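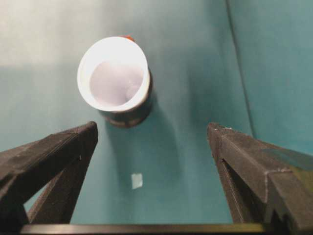 Porque é que um robô falha quando tenta agarrar uma caneca?

Quase sempre porque a caneca está num sítio e o robô calculou que estava noutro. Para um braço mecânico, basta um erro do tamanho de uma ervilha para os dedos se fecharem no ar.

Um robô que fecha os dedos no ar não fica envergonhado. Fecha, levanta o braço, leva um belo pedaço de nada até ao destino e pousa-o com todo o cuidado. Depois volta ao princípio, pronto para transportar mais.

Foi mais ou menos isto que aconteceu na oficina Gusside, onde um braço robótico chamado Stundell andava a aprender a pegar em canecas. Durante semanas correu bem. Depois, numa manhã de fevereiro, deixou de correr bem, e o Stundell foi o último a saber.

Como é que um robô vê uma caneca

Tu olhas para uma caneca e pensas: caneca. Talvez penses também em chocolate quente. Um robô recebe uma fotografia, e uma fotografia, para ele, é uma enorme tabela de números que dizem se cada pontinho é claro ou escuro, verde ou laranja. Na tabela não está escrito "caneca" em lado nenhum.

Quem descobre a caneca no meio dos números é um programa. O da oficina chama-se Grelteda e aprendeu com 2182 fotografias. Em cada uma delas, uma pessoa tinha marcado com paciência onde estava a borda e onde estava a asa. (Se alguma vez te queixaste dos trabalhos de casa, pensa nisto.)

Depois de ver tantas canecas, o Grelteda ficou bastante bom a encontrá-las. Só que encontrar uma caneca na fotografia ainda é metade do trabalho. Falta a outra metade: saber onde fica aquele ponto da fotografia no mundo verdadeiro, em cima da mesa, onde estão as canecas que se podem entornar.

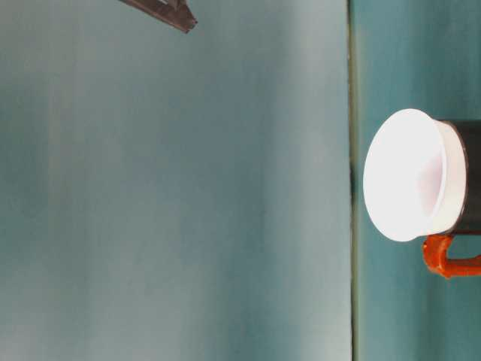
A ponta de um dedo da pinça, ainda longe da caneca de asa cor de laranja.

A câmara e a pinça têm de estar de acordo

Faz uma experiência. Fecha um olho, estica o braço e tenta tocar com a ponta do dedo na tampa de uma caneta que alguém segura à tua frente. É mais difícil do que parece. Agora imagina que, durante a noite, te mudaram o olho um bocadinho para o lado e que ninguém te avisou. Tu continuavas a apontar cheio de confiança e falhavas sempre para o mesmo lado.

Os robôs como o Stundell podem ter uma câmara no pulso, perto da pinça. O computador precisa de saber exatamente onde essa câmara está presa: a que distância dos dedos, virada para onde, com que inclinação. Com essas medidas faz uma conta. Se a caneca aparece neste ponto da fotografia e a câmara está naquele sítio do braço, então os dedos têm de andar tanto para a frente e tanto para o lado.

A conta chama-se calibração. É uma palavra comprida para uma coisa simples: pôr o olho e a mão de acordo.

O computador faz a conta muito depressa e não se engana nas somas. Mas acredita em tudo o que lhe dizem. Se lhe disserem que a câmara está num sítio e ela estiver noutro, ele calcula com enorme precisão um resultado errado.

O que correu mal na oficina

O suporte da câmara estava preso com parafusos. Os parafusos têm um defeito conhecido há muito tempo: quando a coisa que seguram abana todos os dias, vão desapertando. O braço arranca, trava, vira, arranca outra vez. De cada vez há um abanãozinho. Um abanãozinho não faz mal a um parafuso. Muitos, seguidos, já fazem.

O Stundell tinha feito 804 tentativas desde a última vez que alguém pegara numa chave para verificar o aperto. Nessa altura, a câmara tinha-se deslocado 6 milímetros. Vai buscar uma régua e vê quanto é. É pouco. A olhar para o robô, não se dava por nada.

Os sinais foram aparecendo por esta ordem:

Primeiro, a pinça começou a agarrar as canecas um pouco ao lado do sítio certo. Como as agarrava na mesma, toda a gente achou ótimo.

Depois, um dos dedos passou a bater na borda antes de a pinça fechar. Alguém escreveu no caderno da oficina: "barulho esquisito, ver amanhã". No dia seguinte o barulho já era normal, e o que é normal não se vai ver.

Por fim, a pinça desceu mesmo em cima da borda e continuou a fazer força para baixo. A caneca tombou, rolou até ao fim da mesa e perdeu a asa no chão. Era uma caneca de Valdovinos, trazida de umas férias, e não devia sequer estar ali.

Porque é que o robô não parou sozinho

Quando tu empurras uma coisa e ela não se mexe, sentes na mão. A tua pele está cheia de sensores minúsculos que se queixam imediatamente. Muitos robôs têm dedos de plástico duro que não sentem nada.

Alguns dão pelo problema de outra maneira, medindo o esforço dos motores. Se um motor está a gastar muita força e o braço não avança, é porque alguma coisa está no caminho. O Stundell também sabia medir isso. Só que o limite estava muito alto, tão alto que uma caneca não chegava para o fazer desconfiar. Alguém tinha subido o valor em dezembro, farto de ver o robô parar por tudo e por nada, e esqueceu-se de o baixar.

Repara que não foi uma avaria só. Foi um parafuso frouxo, uma nota no caderno que ficou por ler e um limite mal escolhido. Cada uma destas coisas, sozinha, teria dado uma manhã aborrecida. As 3 juntas deram cacos.

Os engenheiros que estudam acidentes encontram isto muitas vezes, em máquinas bem maiores do que um braço que pega em canecas. Por isso, quando algo se parte, perguntam pela última coisa que falhou e depois continuam a perguntar, para trás, até ficarem chatos.

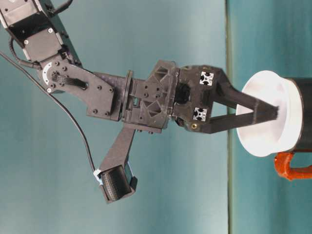

As pontas dos dedos da pinça na parte branca, por cima do recipiente escuro. A câmara do pulso está presa ao suporte preto, e na pinça veem-se dois quadrados brancos com um desenho preto.

Para que servem os quadrados com desenhos

Há robôs que usam etiquetas de papel com desenhos a preto e branco, parecidas com um jogo de palavras cruzadas muito mal feito. Chamam-se marcadores. Um computador reconhece-os com facilidade e, como sabe o tamanho do desenho, consegue calcular a que distância está e para que lado está inclinado.

Com um marcador colado na pinça e uma segunda câmara parada ao lado da mesa, pode fazer-se uma verificação. O braço diz: "Tenho a mão aqui." A câmara de fora responde: "Eu vejo-a ali." Se os dois concordam, continua o trabalho. Se não concordam, alguém está enganado, e convém descobrir quem antes de haver loiça no assunto.

Esta verificação apanha erros na posição do braço. Para apanhar uma câmara de pulso torta, como a da nossa história, é preciso mais um passo: mostrar a essa câmara um marcador pousado num ponto conhecido da mesa e ver se ela o encontra onde ele está.

O que mudou

Na Gusside, os parafusos do suporte levam agora uma gota de cola própria, que os segura sem os prender para sempre. Todas as manhãs, antes da primeira caneca, o Stundell olha para um marcador na mesa. Se o encontrar fora do sítio, recusa-se a trabalhar até alguém ir lá com a chave. O limite de força voltou a descer. O robô passou a parar mais vezes, e há quem resmungue.

O caderno também mudou. Quem escreve "barulho esquisito" tem de escrever ao lado o nome e a hora em que vai ver o que é.

E se estiveres ao pé de um robô?

Podes encontrar um braço destes numa feira de ciência ou na escola. Mesmo um pequeno merece algum respeito, porque não sabe que estás ali.

Fica fora do espaço onde o braço chega quando está todo esticado. Chega mais longe do que se pensa.

Não metas a mão para endireitar um objeto enquanto ele trabalha, mesmo que pareça parado. Pode estar só a fazer contas.

Descobre onde está o botão vermelho de emergência antes de precisares dele. Carregar nesse botão sem ser preciso estraga, no máximo, uma demonstração.

Se ouvires um barulho esquisito, diz a um adulto. Se o adulto responder "vejo isso amanhã", podes contar-lhe a história da caneca de Valdovinos.

Palavras para guardar

Calibração: medir e acertar as posições para que a câmara e a pinça estejam de acordo.

Marcador: etiqueta com um desenho simples que o computador usa para calcular posições.

Pinça: a "mão" do robô. Pode ter dois dedos, mais do que dois, ou até uma ventosa.

Limite de força: o valor a partir do qual o robô deve desistir de empurrar.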